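About us

Drolus is a small software company in Girkamness, and we write the part of a robot's brain that sits between seeing a thing and moving towards it. We started out in two rooms over a bakery (the smell was a great comfort through the first winter, and not so good for our waistlines) and we have since moved to a bigger place down by the harbour, where there is space for the arms, the desks and a very long table for lunch.

People who come to visit often expect us to build robots, and they are sometimes a little let down when we say that we buy ours like everybody else. What we make is the software that goes on them. It takes in the pictures from the cameras, works out where the surfaces and the obstacles are, plans a path for the arm and then keeps correcting that path all the way along, so that a small mistake at the start doesn't turn into a large one at the end. Most of our customers are packing firms, small factories and one or two university labs, and nearly all of them came to us with a job that worked beautifully in the demonstration and then fell over when somebody moved a box by the width of a thumb.

Our two main products are called Sokol and Bikel. Sokol is the planner. You give it a goal and a picture of the space and it finds a way through, and if the space changes halfway it finds another one without stopping to sulk. Bikel came later and grew out of our own need. It is a set of tools for lining up cameras with arms, for recording what happened on a run and for playing it back afterwards beside what the planner thought was happening. The gap between those two is where we spend a good deal of our working lives, and we are fonder of it than we probably should be.

We do a lot of our testing with very plain things. A cardboard box and a gridded surface will tell you more about a wrist camera than a whole shelf of shiny parts, and they cost next to nothing to replace.

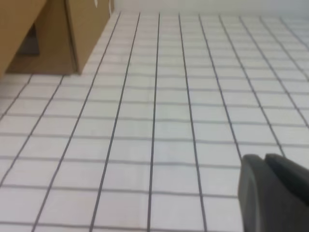

Simple setups also make it much easier to talk to each other about what went wrong. Before a new version of Sokol goes out to anyone, it has to get through 906 test runs, some in simulation and the rest on real arms, and the results go up on the big screen by the kettle for all to see. It can be a bit humbling. One release last August sat there for weeks while we chased a timing fault between the camera and the controller, and we were very glad in the end that we hadn't let it out of the door.

There are 13 of us now. Some of us came from control engineering, some from games and mapping, and one from repairing church organs, which has been more useful than you might think! Everyone who writes code here also spends time with the arms, and everyone takes a turn answering support emails, so if you write to us with a problem there is a fair chance that the reply will come from the person who wrote the bit you are cross about.

If you are passing through Girkamness, do get in touch and come and have a look round. We are always happy to put the kettle on, and happier still if you bring us an awkward problem - the sort you have already shown to a few other people.

Filed under: Company | Who we are

Related pages
What Sokol does, and what it doesn't
Getting started with Bikel
Five notes on lining up a wrist camera
Working at Drolus
Visiting us in Girkamness

Contact us | © Drolus, Girkamness | Back to top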